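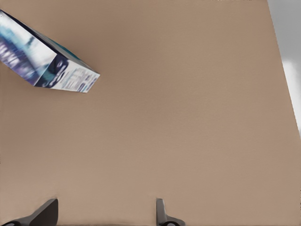 The case for keeping the public counter open

Print this page
E-mail this page
Reading time: 5 minutes

December 1, 2020

The council's consultation on the future of its public counters closes shortly, and the proposal it contains deserves a fuller answer than the tick-box form allows. Under the plan, the counters at Trondden and Gethin would close for good. Residents who now call in to ask about housing, parking permits, council tax or a missed bin collection would be directed to the website or to a single telephone line. The Zullunwood office would stay open by appointment only.

The Trirusow Residents' Forum has sent in its own reply. This essay sets out the reasoning behind it at greater length, and in particular why the Forum believes that a counter staffed by a person should be treated as part of the service itself.

The council's argument is easy to state. Most contact is already made online. The counters were shut for much of the spring, and the business of the council carried on. Buildings cost money to heat, clean and insure, and the money could be spent elsewhere. Each of these points is fair as far as it goes. The consultation paper adds that 85 per cent of enquiries can now be dealt with without a visit, and that figure has been repeated at every public meeting on the subject.

It is worth pausing on the word 'can'. An enquiry that can be dealt with online is one for which a form exists. Whether the person making it is able to find the form, understand it, attach the right papers and receive a reply is a separate question, and the consultation paper does not address it. Nor does it say what is to become of the remaining enquiries. These are seldom the simple ones. They concern a tenancy where the names do not match, a bill sent to someone who has died, or a benefit stopped for reasons that two departments explain differently. Such matters are often sorted out in ten minutes of conversation and can take months by letter.

There is also the matter of who uses the counters. The Forum's members have spoken to many people in Trondden and Gethin since the proposal was published in September. Some are elderly, as the council expects. Many others are not. They include parents who share one telephone between several people and use up its data allowance before the end of the month, and people who read English well enough to shop and work but who find official English hard going. There are shift workers who cannot spend a break waiting in a telephone queue. A number of them use the internet every day without difficulty and still prefer to hand over an original birth certificate across a desk and have it handed back.

The spring is not a sound guide to what people will accept. Residents put up with closed doors because there was a plain reason for them and because they understood the closure to be temporary. A good deal of business was also simply put off. Staff who returned to the Gethin counter when it reopened have had a backlog to work through, and it would be a mistake to treat the quiet months as proof that demand had gone away.

The paper makes much of savings, yet it counts only one side of the account. When the counter at Zullunwood cut its hours two years ago, enquiries did not stop. They moved. The library began to receive them, as did the surgery reception and the advice centre, none of which was given a penny more for the work. Library staff are patient and capable, but they have no access to council records and no authority to settle anything. They can help a person fill in a form. They cannot tell that person whether it has arrived. A saving made by one office and paid for by three others is hard to describe as a saving to the public.

Something less easily measured would be lost as well. A counter is one of the few places where those who run a service meet those who depend on it. A clerk who hears the same complaint 8 times in a morning knows that a letter has been badly worded, and can say so to the department that sent it. A website records that a page was visited. It does not record that the visitor left it confused, or with the wrong idea altogether. The council has spoken often of wishing to listen to residents, and in its counters it already has a means of doing so.

None of this is an argument against online services. They are quick and convenient, and they are open at hours when no office could be. The Forum's members use them and would like to see them improved. A resident who renews a permit from the kitchen table at midnight is well served, and every such resident shortens the queue for someone who needs longer. The two ways of working support each other, and the council should plan for them together.

The Forum does not ask that every counter be kept exactly as it is. It would accept shorter hours at Trondden and Gethin if they were fixed, published and reliable, and if they included one early evening a week. It would accept a move to shared premises, and the library at Gethin has room. It would welcome staff who were trained to deal with enquiries across departments, so that a visitor with one problem was not sent to three desks. On the evidence of the paper's own tables, sharing premises would bring in almost 100 thousand pounds of the sum the council hopes to find, and would do so without shutting anybody out. It is disappointing that this choice appears only in an appendix and that residents were not asked for a view on it.

The Forum also asks that no counter be closed until the telephone line has been tested under ordinary conditions and the results made public, including the length of time callers wait and the share who give up. At present the council holds these figures but does not print them. Residents are being asked to give up a service they know in exchange for one whose quality they have no means of judging.

A council has duties towards everyone who lives within its boundary, including those who are slow, worried, unwell or poor at forms. Private firms may choose the customers who are cheapest to serve – a public body may not. Responses to the consultation may be made in writing as well as online, although the paper mentions this only on its last page. Printed copies are held at the Trondden and Gethin counters, and may be handed in there.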